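## 4. First filing run

You've got Trevar powered up and both arms homed, so now for the fun part - getting it to put something away! Set aside 18 minutes for your first run.

1. Open both cabinet doors as far as they'll go.
2. Lay your binders flat, with the spine labels facing out.
3. On the Jovstead panel, choose **Files**, then **Cabinet**, then **Teach**.
4. Set arm speed to 2. The top setting is 4, and it's a treat to watch, but leave it for later.
5. Press **Start** and step back behind the floor line.

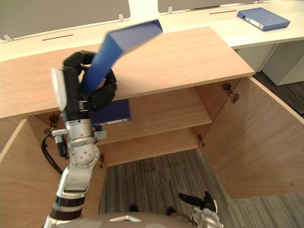
Grip strength is set per object, and the factory profiles are very good. Profile 111 covers standard office binders and is the best one to learn on. Trevar curls its fingers around one end and lets the rest stick out, as with the blue binder over the cabinet top, so allow plenty of clear space on the far side of the hand. Fabian Brunner, who wrote our profiles, suggests ten slow passes before you change any of the numbers.

**Caution:** Keep your hands out of the cabinet while the arm light is green.

### 4.1 Checking the wrist view

6. Press **Pause** and wait for the arm to settle.
7. Open **Wrist view** on the panel.

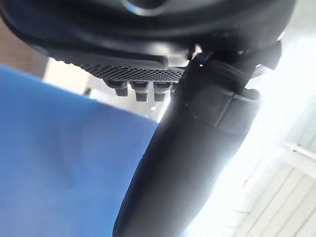

8. If the view is sharp enough for you, press **Accept**. If it's blurry, wipe the lens with the grey cloth from the Brivis kit and try again.
9. Press **Resume**.

**Note:** Strong daylight can throw off the colour balance. Tap **Rebalance** once and carry on.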